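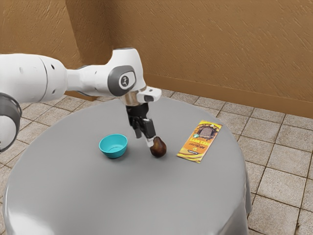 Why does a tablecloth hang in folds?

Throw a sheet of paper over a ball and it will not do what you want. It stays stiff, pokes out at the corners and creases if you press it. Throw a handkerchief over the same ball and it drops down all the way round. Both are thin and both are flat. So what is different about cloth?

To find out, you need to look at what cloth is made of.

Threads going two ways

Take an old cotton handkerchief and look at it through a magnifying glass. You will see that it is made of many thin threads. Some run up and down. The others run from side to side, going over one thread and under the next.

The threads that run the long way are called the warp. The ones that cross them are called the weft. People mix the two up all the time, even people who sew. One way to remember is that the weft goes from weft to right.

Nothing is gluing the threads together. They stay in place because each one is trapped by its neighbours. This means they can move a little. When you bend a piece of cloth, the threads slide and turn where they cross. Paper cannot do this. Paper is made of tiny plant fibres that are pressed and dried into one flat sheet, and they are stuck fast to each other.

Not all cloth is woven. A T-shirt or a jumper is knitted, so it is made from rows of loops. Loops can open and close, and that is why a jumper stretches over your head. Felt is different again. It is made by squashing and rubbing wool fibres until they tangle.

Pulling cloth three ways

Hold your handkerchief by two sides and pull gently. It hardly stretches. Turn it and pull the other two sides. It hardly stretches this way either, because you are pulling straight along the threads.

Now hold two opposite corners and pull. This time it gets longer and thinner. The small squares between the threads are being pushed into diamond shapes. This slanting direction is called the bias. Dressmakers sometimes cut a skirt on the bias so that it swings when the person walks.

The bias is very important for covering round things. A ball curves in every direction at once, and a flat sheet does not want to do that. Cloth can manage some of it by letting its squares turn into diamonds. Whatever is left over has to go somewhere, and it goes into folds.

What happens at the edge of a table

Think about a round table with a round cloth that is bigger than the table top. The middle of the cloth lies flat. The table holds it up, so there is no reason for it to do anything else. Past the edge there is nothing underneath, and gravity pulls the cloth down.

Here is the puzzle. The outside edge of the cloth is a large circle. When it hangs straight down, it has to fit around the table, and the table is a smaller circle. There is too much cloth for the space. It cannot shrink, so it goes in and out in waves. Those waves are the folds.

A square cloth on a round table behaves differently. The corners hang lower than the rest, and the deepest folds are usually found there. On a square table, a square cloth hangs almost flat along the sides and bunches up at the four corners.

Thick cloth and thin cloth

The number of folds depends on the cloth. A stiff, thick cloth is hard to bend, so it makes a few wide folds. A thin, soft cloth bends easily and makes lots of narrow ones. You can see the same thing with curtains and coats.

Weight matters too. Heavy cloth is pulled down harder and hangs straighter. Very light cloth can stick out or float about when somebody opens a door.

Anneliese Brandes teaches textiles at the Clendard weaving workshop, where children can come and try a small loom. She has a drawer of cloth samples, 426 of them, each with a paper label. She tests how a new cloth hangs by laying a round piece over an upturned jam jar and looking down on it from above.

"If the edge looks like a flower with a lot of petals, the cloth is soft," she says. "If it looks like a hat, it's stiff. Children are quicker at seeing this than grown-ups."

Factories do a test that is quite like hers. They lay a circle of cloth on a smaller round stand, shine a light on it and measure the shadow. A stiff cloth makes a big shadow and a floppy cloth makes a small one. The word for how a cloth hangs is drape.

Try it yourself

You will need:

a jam jar or a mug
a dinner plate
a pencil
scissors
an old cotton handkerchief or tea towel that you are allowed to cut
a piece of kitchen paper
a piece of writing paper
a plastic carrier bag

Put the plate on the cloth and draw round it. Ask an adult to help with the cutting, as cloth is harder to cut than paper. Do the same with the kitchen paper, the writing paper and the bag. If the plate is too big for one of them, use a smaller plate for all four.

Turn the jar upside down. Lay the cloth circle on top, with the middle of the circle over the middle of the jar, and let go. Count the folds. Write the number down.

Now try the other three. The writing paper will probably stay nearly flat. Crumple it into a ball, open it out and try once more. It should hang a bit better now - crumpling has made lots of small creases where it can bend.

Last of all, wet the cloth, squeeze it out and put it back on the jar. Has the number of folds changed? Water makes the cloth heavier and helps it cling to the glass.

Words to know

Bias: the slanting direction across woven cloth.
Drape: the way a cloth hangs.
Fibre: a very thin hair-like piece of something, such as cotton or wool. Fibres are twisted together to make thread.
Loom: a frame or machine for weaving.
Warp: the threads that run the long way.
Weft: the threads that go across.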